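# Damholm Shed Words

Hello, and thank you for stopping by! This is a small word list of everyday terms used by people who mend and make things at home in and around Damholm, gathered by Larysa Palamarchuk and Nerea Manzano over a good many cups of tea. There are 326 entries so far, and 65 of them have a second spelling, which we have kept wherever two people felt strongly about it (and they often did).

## What you'll find in it

Everything lives in `words.csv`, one row per word, with these columns:

- `word` - the spelling we heard most often
- `also` - any other spelling
- `meaning` - a plain explanation in a sentence or two
- `heard_in` - Damholm, Banden or Bednarek

Tool names make up the biggest share, with 155 rows, and they are the ones people argue over most happily. Pliers alone go by several names depending on which side of the river you grew up on.

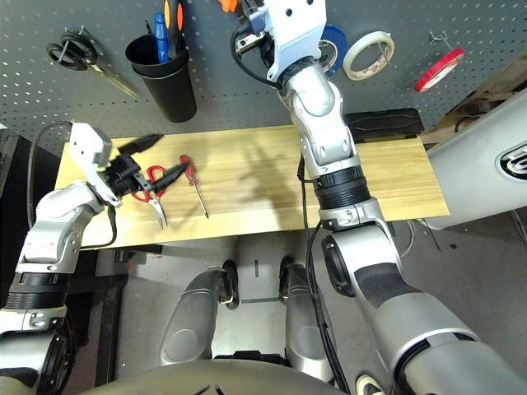
Words for fixings and offcuts come next, and after those a rather lovely muddle of terms for things that are nearly straight, nearly flat or nearly finished. Selim Ekinci sorted these by hand and left his notes in `muddle.md`, which I'd urge you to read even if you never open the main file.

## Known gaps

Banden is thinly covered, I'm sorry to say, and we have hardly anything on paint. Some meanings were written down from memory the next morning, so please treat the ones marked `?` with a bit of kindness.

## Adding a word

Open an issue with the word, what it means and where you heard it. Taras Bondarchuk goes through new ones most Fridays - do give him a little longer in August.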